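What the arms changed in our kitchen lab

4 July 2022

I promised a longer post about work and kept putting it off, mostly because I come home with my head full and then my family has to hear it instead. So, for the people who have emailed asking what the job looks like now that we have arms on the bench, a proper answer at last.

Quick background for anyone new. I work at Dridex, in the prep and testing side. We try out recipes, portion sizes and holding times for small canteens and lunch counters, and for most of my time there that meant people standing at a table with tongs, moving food from one place to another and writing things down. I have lifted more steamed buns than I care to think about. I like buns! I still like buns! But there is a point in the afternoon when your shoulders stop agreeing with you.

The project is called Undel and it started small, with one arm, one tray and a lot of foam blocks standing in for food. Foam is easy. Foam keeps its shape and doesn't mind being squeezed. A bun is soft, it wrinkles, it sticks a little to metal, and if you pinch it like a foam block you get a sad flat thing with two dents in it. We learned this many times over.

What surprised me is how much of the work is ordinary kitchen knowledge. The software people at Tlapale, who we share the project with, are wonderful at what they do, and they had never given a thought to which side of a bun you pick it up from. Those of us from the kitchen had. We also had opinions about where the lid should go, how far the plate should sit from the steamer, and whether it's fair to ask a machine to work in a mess when we'd never let a new hire do it. (We ended up doing both, tidy and messy. The messy runs are the interesting ones.)
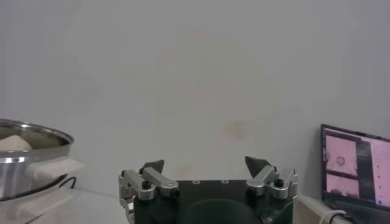 My own day has changed a lot. I used to do the moving. Now I set up the table, check the gripper, start a run, watch it, and write a note on how it went. Then I reset everything and go again. In June we logged 679 runs between us, and 328 of those were bun runs, so you can see what sort of month it was. A good note is short. "Second bun gripped too low, dented, still made the plate." A bad note says "fine." I wrote a lot of bad notes in the first week and got politely told off for it by the software side, who then had to guess what "fine" meant.

The resetting is the part I'd most like to complain about. Everything goes back to its starting place, lid included, and then you shuffle the buns a little so that the next run isn't a copy of the last. It's dull. We now swap every 9 runs, which was my suggestion and which I'm still proud of. One person resets, one watches, then you trade. Before that the quick ones did the watching and the patient ones got stuck with the resetting, and you could feel the mood drop after lunch.

Now for the bit people really want to know when they ask me about this at parties – has anyone lost their job? On our team, no. Two of my coworkers did move to other work, one to menu planning and one to the training side, and both had asked for it before the arms came. I'm not going to tell you that makes it all rosy everywhere. We're a test kitchen, and a lunch counter with tight margins may look at the same machine and do different sums. We talk about that at work, out loud, with the managers in the room, and I'm glad we do. I would like us to talk about pay too, because watching and fixing a robot takes more skill than lifting a bun with tongs, and our job titles haven't caught up. I've said so to my boss, so I don't mind saying it here.

What I can tell you is that my shoulders are better. The coworker with the bad wrist is doing full days again, which she likes, and she turns out the best notes of any of us. And I've picked up things I never expected to learn at my age. I can swap a fingertip pad. I can read most of an error log. I know what a joint limit is and I have used the phrase at home, about my knee. 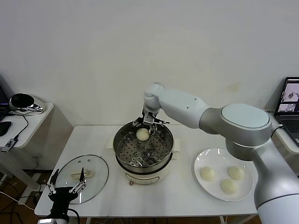
Bun transfer at the bench, three on the plate and one in the gripper.

I could watch that move all day, and some days I do. Coming down into the tray is the hard part. The rim is in the way, the handles stick out, and the arm has to tip its wrist over and reach down without knocking anything. When a person does it there's no thought involved at all, you just reach in. Seeing it broken into little pieces has made me weirdly impressed with my own hands.

We haven't got everything sorted. Glass lids are a pain, for a start. You can see the table straight through them, and I gather that's a hard thing for a camera to make sense of, so we spend far more time on the lid than any of us would have guessed. The cables want tidying as well. I've been going on about the cables for weeks and I will keep going on about them.

Next up is Bendumano, the follow-on project, where two arms share the job from start to finish, lid off, food out, lid back on, with a person nearby doing something else useful. I've asked to be on it. I want to know what the "something else useful" is going to be, and I'd like to be one of the people deciding. If you work somewhere that's bringing in machines like these, ask to be in the room early, even if you think you have nothing technical to offer. You know where the lid goes.

I'll write again once we've got the lid behaving. If any of you have worked next to an arm like this, in a kitchen or anywhere else, please leave a comment and tell me how you split up the shifts – I'm collecting ideas, and I'd love to get that reset job down to something bearable.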